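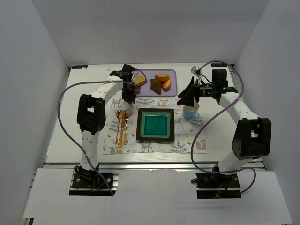
Grupo de Manipulação Bimanual | Laboratório Kallum

24 de janeiro de 2018. Fio sobre o protocolo de pontuação do Wonton, que fechámos esta manhã. Trata de como decidir se uma mesa de pequeno-almoço ficou bem posta quando quem a põe são dois braços. O controlador fica para outro fio.

Ponto de partida: a taxa de sucesso por episódio, tal como a reportávamos até setembro, era uma decisão binária tomada por quem estava sentado à consola. Ou a mesa estava posta ou não estava. O critério vivia na cabeça do operador.

O problema apareceu quando a Svitlana Kuzmenko repontuou gravações antigas sem ver as notas originais. As notas dela e as do operador divergiam em episódios que ambos consideravam fáceis.

A maior parte das divergências vinha de dois sítios: os talheres e a relação entre os alimentos e o tabuleiro. O prato quase nunca gerava discussão. A caneca gerava por causa da asa.

O protocolo novo substitui a decisão binária por uma lista de relações entre objetos. Cada relação é avaliada separadamente e a nota do episódio é calculada no fim pelo Clilness, o nosso programa de anotação. O anotador não vê a nota agregada.

Relação prato-individual: o prato tem de estar inteiro sobre o individual, com os lados alinhados com os lados do individual. Como o prato é quadrado, o alinhamento é mensurável. Com os pratos redondos da primeira versão esta linha não existia.

Relação talheres-prato: colher, faca e garfo à esquerda do prato, por esta ordem a contar da esquerda, cabos virados para o bordo da frente. Sei que não é a etiqueta habitual. É a configuração-alvo que foi fixada no início do projeto e mudá-la agora invalidaria as comparações.

Os talheres são dourados e brilhantes. Para a pontuação humana é indiferente. Para a estimativa automática de pose não é, e voltamos a isso mais abaixo.

Tolerância de posição: 3 cm entre o centro do objeto e o centro da zona-alvo. Para os talheres a tolerância é aplicada ao conjunto e a ordem é verificada à parte. Uma faca ligeiramente inclinada passa, desde que não cruze os vizinhos.

Relação caneca-prato: a caneca fica do lado oposto aos talheres, junto ao canto superior direito do individual. A asa é registada como orientação, num campo próprio, e não entra na nota. Entrava antes. Era a origem de metade das discussões sobre a caneca.

Relação alimentos-tabuleiro: cada peça tem de estar apoiada dentro do rebordo. A arrumação interna é livre. Podem tocar-se, podem estar todas do mesmo lado, pode haver metade do tabuleiro sem nada. Se o rebordo as contém, passa.

Esta última linha custou duas reuniões. O Kwok-wai Yau queria penalizar o contacto entre peças, com o argumento de que um grupo compacto é mais difícil de pegar no episódio seguinte. É verdade, mas isso é dificuldade inicial do episódio seguinte e é lá que deve ser registada.

Segunda parte: em que instante se pontua.

Pontuar com os braços sobre a mesa dá erros sistemáticos. Uma garra ao lado do tabuleiro tapa o que está por trás, e os cabos também contam. Um cabo por cima de uma peça de comida chega para que um anotador escreva «presente» e outro «não determinável».

O mesmo para a garra da direita quando está sobre a caneca. Com os dedos abertos e um deles próximo do rebordo, não se distingue, numa imagem isolada, aproximação de retirada. O anotador tende a preencher a intenção. O protocolo proíbe que o faça.

Regra adotada: a avaliação faz-se sobre a primeira imagem em que nenhuma das garras cobre qualquer zona-alvo e em que ambas estão imobilizadas há 2 segundos. Se essa imagem não existir no episódio, o episódio é marcado como «sem estado final» e reportado numa coluna própria.

Episódios sem estado final não são contados como falhas. Também não são retirados. Aparecem na tabela. Esta distinção alterou mais os nossos números do que qualquer mudança no controlador durante o outono, o que é desagradável de escrever, mas é o que está nos registos.
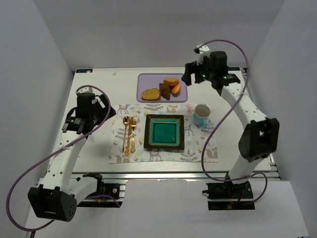 Tomás Bastos

Terceira parte: concordância entre anotadores.

Desenho: 30 episódios por condição, anotados de forma independente pela Svitlana, pela Latifa El Idrissi e por mim. Ordem baralhada pelo Clilness, sem indicação da condição. Nenhum de nós operou os braços nesses episódios.

Primeira ronda, com o texto do protocolo na versão de setembro: 35 relações com pelo menos uma divergência. Segunda ronda, com o texto revisto e episódios novos: 2.

Não apresento coeficiente de concordância neste fio. Com as relações quase todas satisfeitas numa das condições, o kappa fica instável e um número solto seria mal lido. No relatório vai a tabela completa, relação a relação.

As duas divergências que restaram são ambas de tabuleiro. Numa, uma peça apoiada no próprio rebordo. Na outra, uma fatia que uma das câmaras mostra dentro e a outra mostra em dúvida. O texto passou a dizer que prevalece a câmara com menor oclusão e que o anotador indica qual usou.

Nota sobre o individual. É estampado: animais, folhas, flores pequenas. Foi uma escolha da Shu-fen Tseng, contra a minha preferência por um fundo liso. O argumento dela era que um fundo liso torna a segmentação artificialmente fácil e que ninguém toma o pequeno-almoço sobre cinzento neutro.

Efeito medido: para os anotadores humanos, nenhum. Para o segmentador automático, falsos contornos junto aos ramos escuros impressos, sobretudo ao lado dos talheres. O ramo e o cabo da faca têm larguras comparáveis em píxeis e o segmentador une-os de vez em quando.

Mitigação testada: subtrair uma imagem de referência do individual sem nada em cima. Funciona enquanto o individual não se desloca. Assim que um braço o arrasta, a subtração cria contornos novos em todo o estampado e fica pior do que não fazer nada. Abandonada.

Mitigação em uso: estimar primeiro a pose do individual pelos quatro cantos, alinhar a referência e só depois subtrair. Os cantos de trás perdem-se com frequência atrás das garras. Com dois cantos da frente e um lado visível ainda se resolve. Com menos, o episódio vai para anotação manual.

Reflexos: o prato tem um centro verde brilhante e apanha a luz junto ao bordo interior de trás. O estimador de profundidade devolve ali valores sem sentido. Mascaramos o interior do prato e usamos apenas o rebordo escuro para a pose. O friso dourado ajuda, por ser um contorno fechado com bom contraste.

Peças pequenas fora das zonas-alvo: aparecem de vez em quando fragmentos claros sobre o tampo branco. O protocolo manda registá-los no campo de observações e não pontuar. O segmentador quase nunca os deteta, branco sobre branco. Os anotadores detetam-nos quase sempre.

Sobre o estado inicial. Durante muito tempo colocámos os objetos «mais ou menos como ontem». Foi o Kwok-wai quem mostrou que isso bastava para explicar diferenças entre dias - as peças iam migrando para o lado do tabuleiro mais cómodo para quem repunha a mesa.

Agora a disposição inicial é sorteada e projetada no ecrã como sobreposição semitransparente. Quem repõe move o objeto até coincidir. Não é metrologia, mas a deriva desapareceu dos registos e o tempo de reposição subiu pouco.

A laranja é a exceção. O gomo não tem uma posição de repouso única e roda quando se larga. Aceitamos qualquer orientação e sorteamos apenas a posição. O croissant tem orientação sorteada e respeitada.

Cabos. Os dois braços têm o cabo exterior, preso com abraçadeiras aos elos brancos. A folga junto ao cotovelo é necessária para a amplitude completa. A folga junto ao pulso é a que entra no campo de visão. Encurtámos a segunda uma vez e perdemos rotação no pulso esquerdo. Voltou ao que era.

A oclusão por cabo é agora uma variável anotada: nenhuma, parcial, total, por zona-alvo. Permitiu separar no relatório os erros do segmentador com a zona limpa dos erros com cabo à frente. Os segundos dominam na zona do tabuleiro. Na zona dos talheres domina o estampado.

O que o protocolo não mede: força de contacto, tempo, suavidade, e tudo o que acontece entre o início e o estado final. Um episódio em que a caneca é arrastada sobre o individual até ao sítio certo tem a mesma nota que outro em que é levantada e pousada. A Latifa está a preparar uma escala de processo, separada desta.

Também não mede generalização. Um individual, um prato, uma caneca, um jogo de talheres. O conjunto Mwakyusa, com loiça diferente e fundo trocado por sorteio, está em recolha e será anotado com o mesmo texto.

Resposta a uma pergunta que recebi por mensagem: sim, repontuámos os episódios antigos que ainda tinham vídeo das câmaras fixas. Os que só tinham vídeo de pulso ficaram de fora, porque a regra do estado final não se aplica sem vista geral da mesa. As tabelas antigas mantêm-se publicadas, com nota a indicar a versão do critério.

Resposta a outra: a ordem colher, faca, garfo é verificada mesmo quando os talheres falham a posição. São campos independentes. Ordem certa no sítio errado é um resultado frequente e convém poder vê-lo na tabela.

O texto do protocolo, o formulário do Clilness e as anotações individuais dos três anotadores seguem com o relatório. Correções ao texto vão para a Svitlana, que mantém o histórico de versões. Dúvidas sobre a segmentação, para a Shu-fen.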